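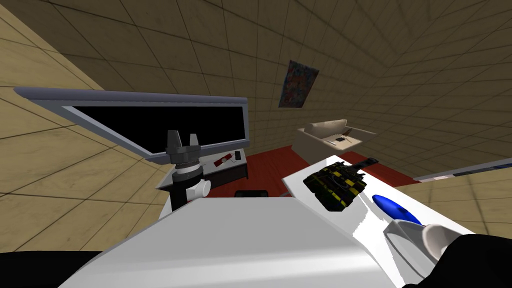 Jul 12, 1999

Glue test, second batch. Kenneth M. came back from the Bonumby open day convinced that the Tekin hide glue will hold a chair joint as well as our own, and that we can stop cooking it. I said I'd believe it when I broke some. So I've been breaking some.

Setup same as in April except for the wood. April was ash offcuts from the bench job, and I never trusted those numbers much, as half the pieces came off the same board and the other half came off who knows what. This time it's all beech, one plank, cut in order and marked in pencil on the end grain. Mortise and tenon, shoulders planed, no pins. Clamped overnight and left on the rack for a week.

Pull is by the lever and the hanging bucket, sand added by the scoop until it goes. Crude, but it's the same crude for both glues. Readings are pounds at the bucket, not at the joint, so don't go comparing them with anything in a book.

Our glue, best piece: 209. The wood went first on that one, a long ugly split up the tenon, and the glue line never opened.
Tekin, best piece: also a wood failure, but I forgot to weigh the bucket before Kenneth A. tipped it back in the bin. Lost. Annoying.
Tekin, worst piece: 100, clean along the glue line, shiny on both faces. Looks starved to me. Could be my clamping.

The label says 30 minutes open time. I'd like to know in whose shop. With the door open and a breeze through, it had skinned over well before I had the second joint together, and I wasn't dawdling. Ours skins too, of course, but ours doesn't come with a promise printed on it.

Kenneth M. says I'm putting it on too thin because I'm used to the hot pot. Possibly. He also said the Hekow clamps would change everything, and they're under the bench with the bent screws if anyone wants one.

What bothers me more is the creep. A joint that breaks at a good number on the lever can still let go slowly under a person who leans back in a chair every evening for a year, and the bucket tells me nothing about that. The leaflet has a whole paragraph on creep and not one figure in it. I've hung a loaded piece of each on the north wall with a pencil line across the shoulder. Please don't move them, and please don't hang coats on them.

Also tried one joint in the steam box to see if it comes apart for repairs. That's the only reason I use hide glue on chairs in the first place. Ours let go with a bit of wiggling. The Tekin one came loose too, slower, and left a rubbery film that had to be scraped off. I don't like the film. Something in there besides hide, I'd guess, whatever keeps it liquid in the bottle. Wrote to ask. No answer yet.

Cost: haven't worked it out properly. The bottle is dear but there's no waste, and I throw away a lot of cooked glue. Kenneth A. thinks it comes out even. He may be right — he does the ordering.

Kadum chairs stay on our own glue for now, job 1135 included. If someone wants to use up the Tekin on drawer bottoms or glue blocks I won't argue.

To do: repeat the starved one with a heavier coat. Weigh the bucket BEFORE it goes back in the bin. Get a second bottle from a different shop, in case this one sat in a hot window all spring. Date stamp on the bottom is smudged and I can't make out the year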